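Section 4: Placing and Opening the Compact Refrigerator

4.1 Before you start

This section covers the small refrigerators supplied to shared rooms under the Albers furnishing plan. It applies to the gray single-door units only. For the two-door units used in the Uletance building, see Section 6.

Leave the unit upright for at least 30 minutes after moving it. If it was carried on its side, wait overnight. Keep all packing tape until the door has been checked.

4.2 Positioning

1. Choose a hard, level floor. Tile is suitable. Carpet needs a rigid board under all four feet.

2. Set the unit near a wall, with the door facing the open part of the room. Leave a gap of 15 mm at the side and 30 mm at the back. Measure from the wall itself or from any raised lower band, whichever stands out further.

3. Check that the open door does not reach into a doorway or a marked exit route. If it does, move the unit along the wall and check again.

4. Turn the front feet until the unit no longer rocks. The front may sit slightly higher than the back – this helps the door close.

CAUTION: Do not drag the unit across glossy tile. The feet leave marks that ordinary floor cleaner will not remove.

4.3 Opening the door for the first time

The door has no projecting handle. The grip is a recessed slot along its top edge. A new seal can hold firmly, and a one-handed pull may shift the whole unit forward.

1. Stand facing the unit, close enough to reach the top without leaning.

2. Lay the left hand flat on top, near the front corner, with the fingers spread.

3. Curl the fingers of the right hand over the slot and pull toward you with steady pressure.
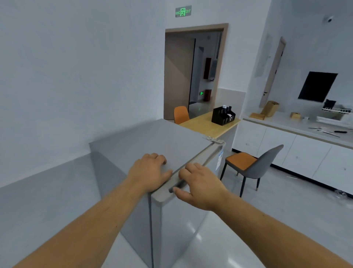 4. Once the seal lets go, swing the door out fully and remove the tape from the shelf and the door bins.

5. Close the door and run a strip of paper around the seal. If the paper slides out freely at any point, repeat step 4 of 4.2.

NOTE: Leave the energy label on the door until the unit has been entered in the room inventory (form 617).

4.4 Load on top

The top panel is not a shelf for heavy items. Microwaves and kettles go on the table. Keep paper and cloth away from the gap at the back.

4.5 First cleaning

Wipe the interior with warm water and a little dish soap, then dry it. Clean the handle slot with a folded cloth – crumbs collect there. Plug the unit in only after the inside is dry.

Revised May 14, 2025

Comments (3)

Modupe Nnaji
Does the 15 mm side gap apply on the hinge side too? Ours in Viltville is tight against a cupboard there and the door stops short of fully open.

Gavin Farquharson
Yes, both sides. On the hinge side I would give it more if you have the room. The shelf won't slide out otherwise.

Modupe Nnaji
Moved it, opens fine now. Form 617 link is dead by the way.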